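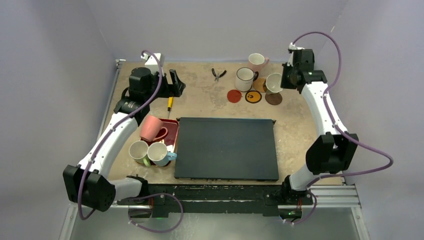 Runde Untersetzer reichen nicht für alle Becher: nachkaufen oder alles aufs Tablett?

Chi-keung Kuo
Eingestellt am 13.6.19, 104 Aufrufe

Hallo zusammen,

ich habe einen Tisch mit einer hellbeigen, melierten Platte, auf dem gearbeitet und nebenbei Tee und Kaffee getrunken wird. Es stehen immer sechs Becher darauf, ich habe aber nur vier runde Untersetzer. Zwei Becher landen also direkt auf der Platte. Dazu gibt es ein Tablett, das meistens leer am Rand liegt, und irgendwo dazwischen liegt Handwerkzeug, zuletzt wieder ein Schraubendreher.

Den Tisch habe ich im Mai gebraucht übernommen, laut Vorbesitzer ist es ein Parkska. Auf den ersten Blick sieht man auf der melierten Oberfläche keine Flecken. Wenn man schräg gegen das Licht schaut, sind aber schon einige Ringe zu erkennen. Mit Spülmittel und warmem Wasser gehen die neueren weg, zwei ältere bleiben.

Die Untersetzer sind von Shek und werden in der Form nicht mehr verkauft. Im Laden in Ostberg hatten sie nur noch eckige, neun Euro für zwei Stück. Das fand ich teuer, und zu den runden passen sie auch nicht.

Meine Überlegung: Untersetzer ganz weglassen und alle Becher auf das Tablett stellen. Dann muss man aber jedes Mal zum Tablett greifen, und in der Mitte vom Tisch brauche ich Platz zum Arbeiten. Wie macht ihr das? Und hat jemand einen Tipp für die alten Ringe?

Danke im Voraus
Chi-keung

tischkante57
Mitglied, 1.014 Beiträge

Ich würde das trennen: Becher, die gerade benutzt werden, kommen auf einen Untersetzer. Alle anderen kommen auf das Tablett. Bei uns trinken fast nie mehr als vier Leute gleichzeitig, also reichen vier Untersetzer. Das Tablett steht hinten am Rand, und wenn es voll ist, geht es als Ganzes in die Küche. Wenn das Tablett sonst leer herumliegt, verschenkst du ja nur Fläche.

Untersetzer verteilen wir nicht in der Mitte, sondern an den Plätzen. Wer aufsteht, stellt den Becher zurück aufs Tablett. Hat ein paar Wochen gedauert, bis alle mitgemacht haben.

Zu den Ringen: Kommt auf die Platte an. Ist sie beschichtet, kannst du es mit einer Paste aus Natron und wenig Wasser versuchen. Auftragen, zehn Minuten warten, mit einem weichen Tuch abnehmen, klar nachwischen und trocknen. Vorher an einer Stelle testen, die man nicht sieht. Keinen Schmutzradierer auf glänzenden Flächen, der macht matte Stellen, die schlimmer aussehen als der Ring. Ist die Platte geölt oder gewachst, lass das Natron weg und nimm das Pflegemittel, das für die Oberfläche vorgesehen ist.

Der Schraubendreher gehört übrigens nicht zwischen die Becher. Ich hatte mal einen mit öligem Schaft auf einer hellen Platte liegen, der Strich ist heute noch da. Ein flacher Kasten oder eine Schublade reicht.

Gernlow
Gast

einfach zwei becher wegräumen, dann passt es

Marlies H.
Mitglied

Runde Untersetzer kann man leicht selber machen. Aus Korkplatte oder dickem Filz, vier Millimeter reichen. Einen vorhandenen Untersetzer als Schablone auflegen, anzeichnen und mit einem scharfen Cutter ausschneiden. Kork lieber in mehreren leichten Zügen schneiden, sonst bröselt der Rand. Filz saugt Tropfen auf, muss aber öfter gewaschen werden, und wenn er nass liegen bleibt, drückt die Feuchtigkeit nach unten durch. Für heiße Becher nehme ich Kork.

Farblich muss das nicht exakt passen. Ich habe zu meinen alten zwei andere dazugelegt und seitdem weiß jeder, welcher Platz ihm gehört.

Das Tablett würde ich behalten, aber eine rutschfeste Einlage reinlegen. Sonst wandern die Becher beim Tragen.

Chi-keung Kuo

Danke euch. Ich mache es jetzt so wie tischkante57 und schneide trotzdem noch zwei aus Kork dazu. Das Natron probiere ich erst unten an der Kante aus. Ob die Platte beschichtet ist, frage ich beim Vorbesitzer nach.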